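3.2 Where opened seed is kept

The questionnaire asked households to name the room in which opened vegetable seed was kept between sowings, the type of container, and the position of the container within the room. Replies were received from 1577 households in the three districts of Plevach, Flonholm and Kirkau. Replies that named more than one room were assigned to the room holding the larger part of the seed. Where this could not be worked out from the answer, the household was left out of the comparison of rooms but kept in the comparison of containers.

The kitchen was the most common room in all three districts, followed by the shed and the unheated hall. The kitchen share was highest in Plevach, where many of the replies came from flats without outbuildings. Within the kitchen, open shelves and worktops were named more often than closed cupboards. Earlier work on domestic seed storage has mostly assumed a closed, dark cupboard, and the test conditions used in that work may therefore be milder than those met in ordinary homes. 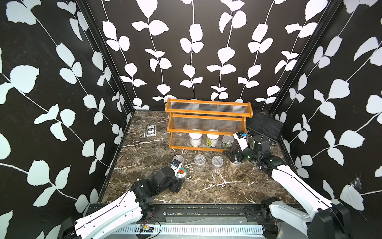 One respondent in Kirkau objected to the wording of this part of the form, writing that "a shelf is not a place, it depends what is under it and whether the window gets the sun", and asked for a separate question on the distance to the cooker. The objection is a fair one. The form recorded the room and the type of surface but gave no space for nearby sources of heat or steam, and two shelves placed in the same class may have differed a good deal in the conditions they offered. The free comments were searched for mentions of cookers, kettles, boilers and radiators, but such mentions were too few to support a separate class.

Surface material was recorded in four classes: wood, stone or stone-effect, metal, and plastic or glass. Stone and stone-effect surfaces were grouped together after the pilot round, in which respondents often could not say which of the two they had. The grouping has a cost, as solid stone against an outer wall can stay several degrees below the air temperature in winter, while a thin covering on board follows the room closely. Wall covering was recorded as paint, paper, tile or other. It was included as a rough guide to damp, on the view that paper is seldom kept for long on a wall that is often wet.

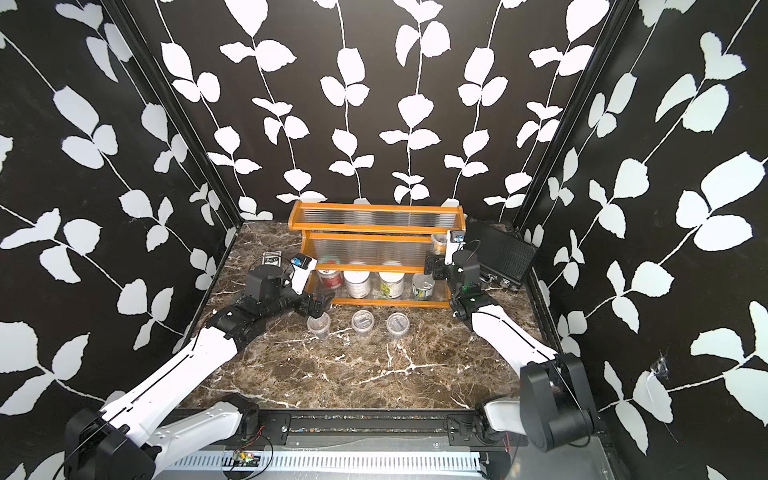
Figure 3. Dark marble-patterned tabletop enclosed on three sides by black panels with white leaf silhouettes.

Neither surface material nor wall covering showed a clear link with reported germination once the room had been taken into account. Container type did. Households using rigid containers with a lid reported fewer failed sowings than those keeping seed in the opened paper packet, and the difference held in each district. Glass and plastic jars could not be told apart in this respect. Tins gave mixed results, which we take to reflect how they were closed after opening. A ring-pull tin sold without a second lid protects its contents only until the first use, and many respondents reported covering it with film, foil or nothing at all.
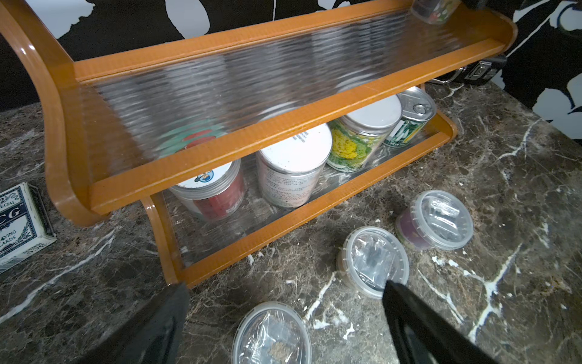
Labelling was treated separately. A container was counted as labelled if it carried the name of the crop and at least one date, whether printed or added by hand. Jars reused from food were the least often labelled, and their owners were the most likely to report sowing the wrong crop. In Flonholm, 80 per cent of the households that labelled their jars also discarded seed by date. The matching question was left out of the Plevach form by mistake, and no comparison with that district is possible.

Germination was self-reported, with the exception of a small set of samples posted to the Morrison laboratory. These came from 11 households and were tested on damp paper at room temperature. Their owners had kept them for at least six months after opening. 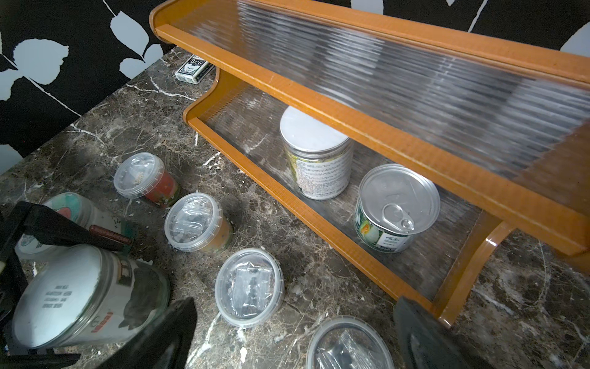
Agreement between the laboratory counts and the owners' own estimates was poor for onion and parsnip and better for beans. Owners tended to overrate seed bought in tins, possibly on account of the higher price. The number of samples is too small for a correction to be applied, and the self-reported values are used unchanged in Section 4. Seed age at purchase was not known for any of the samples, and part of the loss credited to home storage may have taken place before sale.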